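The Grip That Wouldn't Let Go

On a Tuesday in February, the team at Cleslow lost a whole afternoon to a piece of candy. Their job is simple enough to explain to your grandmother – pick up snacks, put them in a cardboard box, do it again – and for 20 rounds it had gone along sweetly. Then one gripper closed and stayed closed.

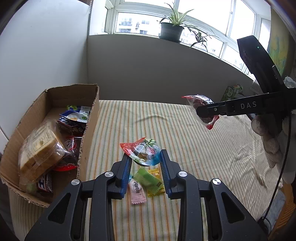 Segers wrote in to say the same fault had turned up at Hallby, always after lunch, and that everyone there had blamed the wrappers for two weeks before checking the linkage.

The wrappers were innocent at Cleslow, too. A pivot screw had backed out a hair, enough to bind the jaw, and with fingers nearby that's a pinch waiting to happen. Now the screws get checked every 12 rounds, and a stuck jaw means hands off and power down first, however much you'd like that snack back. 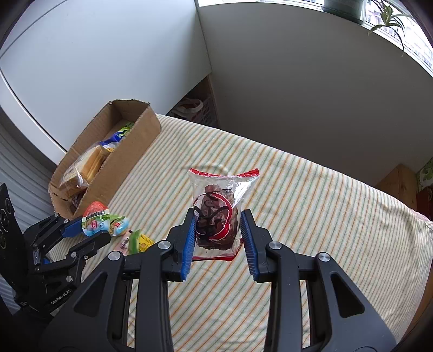
What the Repair Cost

A new linkage from Sestora, $1,699, and one very patient afternoon.

Recent stories
Who Fixes the Night Shift?
A Slow Arm Is a Safe Arm

We use cookies to remember your preferences. Accept | Settings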